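Folding on the Floor Mat: Gallery

Part of the Pleken clothing care pages. Dark garments show lint and crease lines more than light ones, so the surface underneath matters. This set covers one black garment on a woven mat, between laying out and stacking. The finished fold should be 8 inches wide, to match the shelf depth at Gollisier.
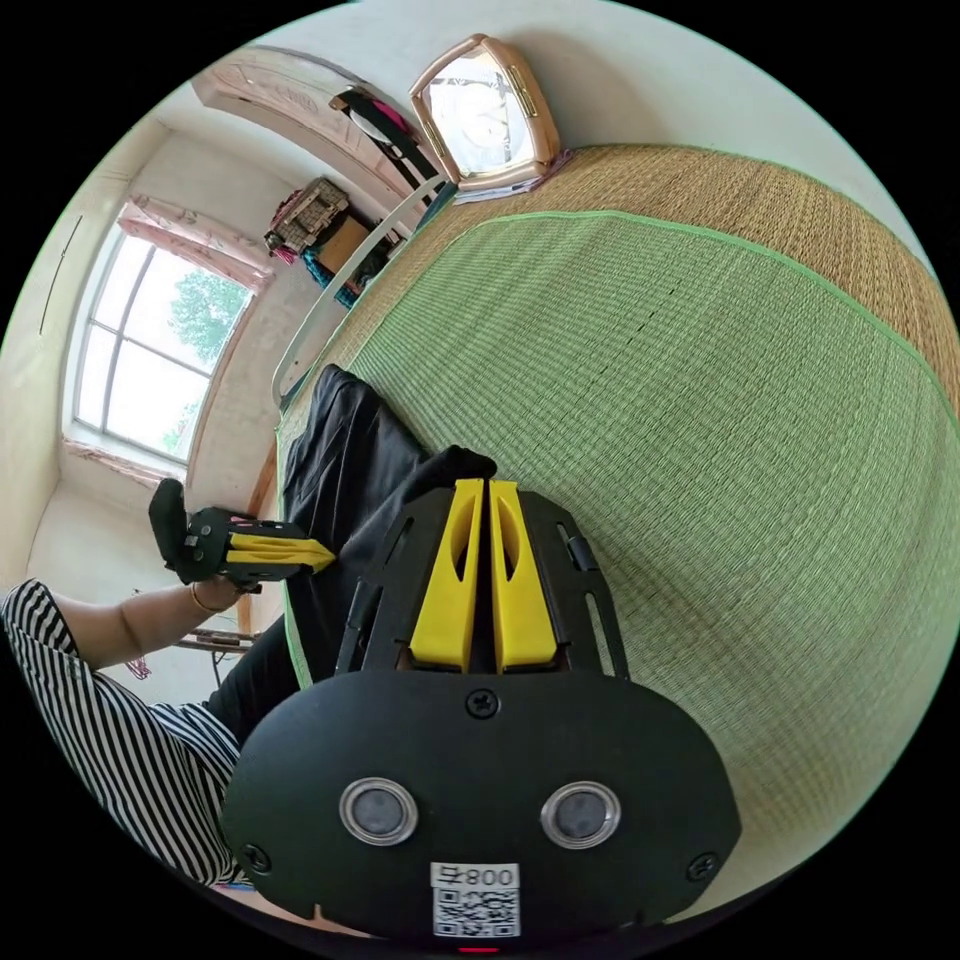

Black cloth should go down before anything else is unpacked. Sort by color first, then by weight, and keep one working surface clear for the fold itself. A light green mat gives good contrast with a dark garment, and the tight parallel weave serves as a guide for squaring an edge. Brush the mat along the weave — never across it. Bound edges last longer than raw ones.

Spreading comes next. Work outward from the middle of the cloth with light pressure. Heavy pressure sets a crease along the ribs of the mat. A garment longer than 23 inches is easier to handle with its long side parallel to the mat border. 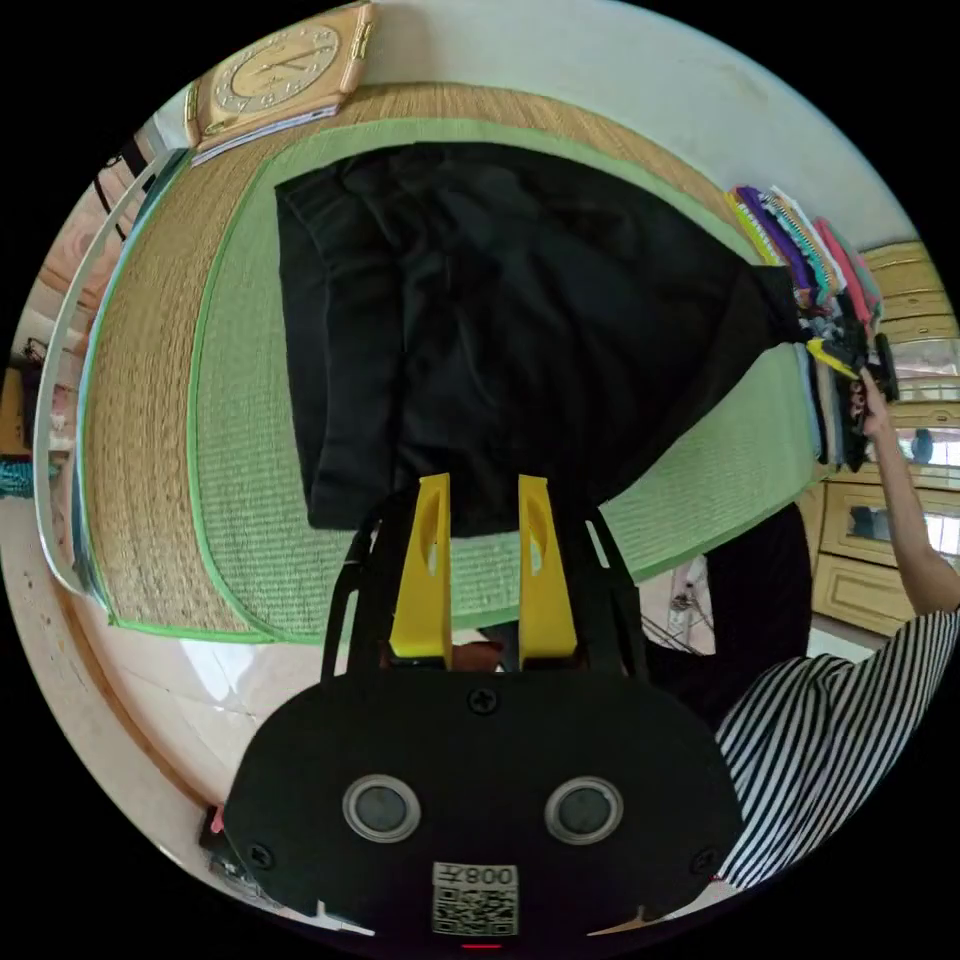

Black garment spread on the green mat, creases still in it. Folded clothes at the upper right.

The first fold sets the width of all the others. Take the cloth a little way in from the edge, lift, and carry it over low. A high lift lets air under the fabric and the layers shift. 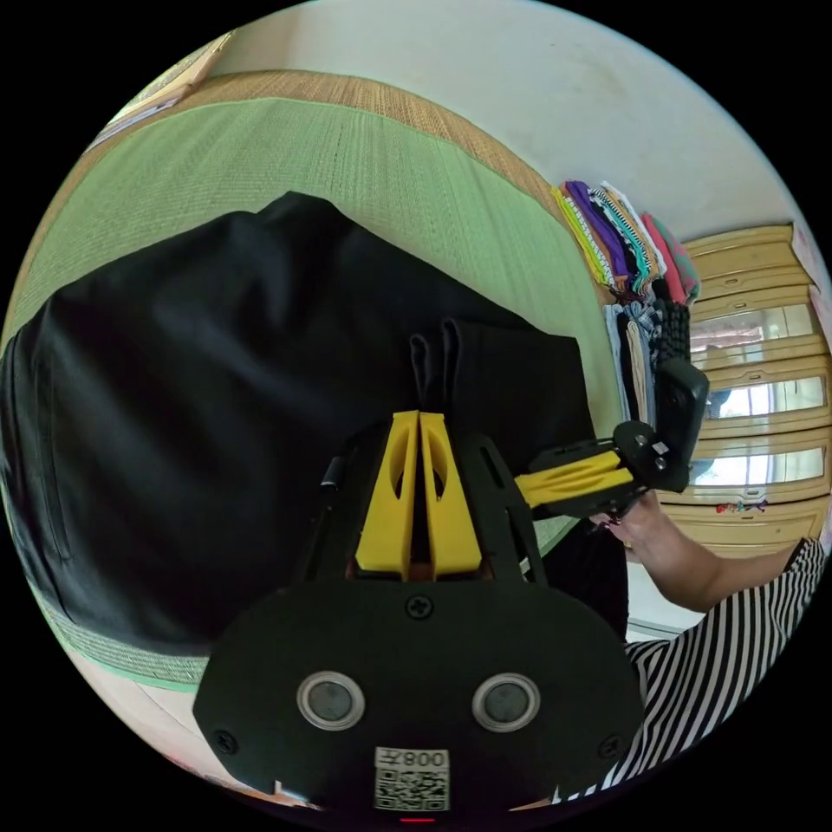

A gathered fold in the black fabric, raised in two small peaks.

Straps, ties and other narrow strips are dealt with last. Draw them straight, lay them along the body of the garment and close the final fold over them. Stack with the folded edge facing out.
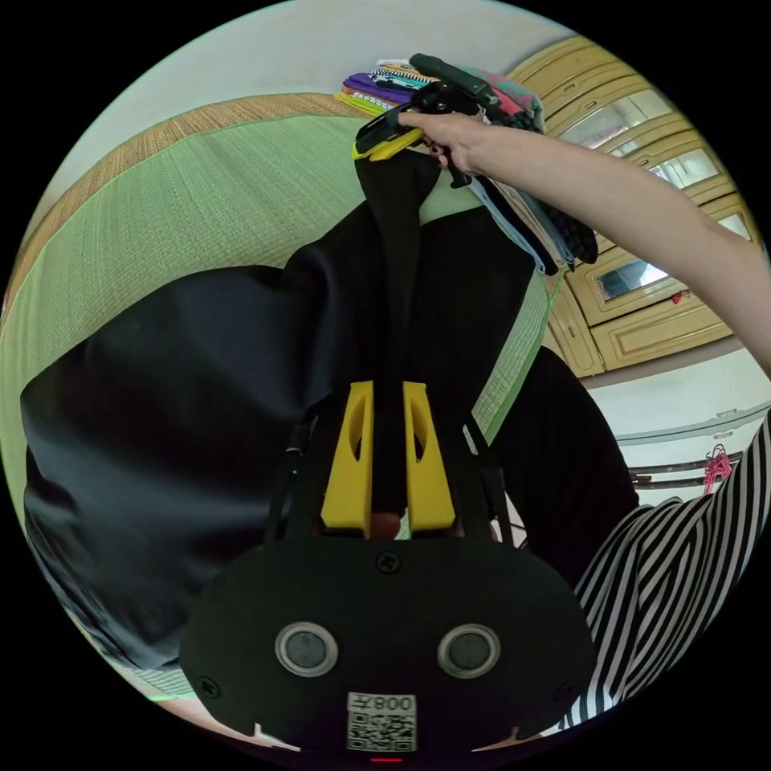

Sitompul writes that black cotton keeps its shape better when folded in thirds, and that 2 folds in half leave a ridge down the center that shows when worn. The same comment recommends turning the stack every month or so during December storage.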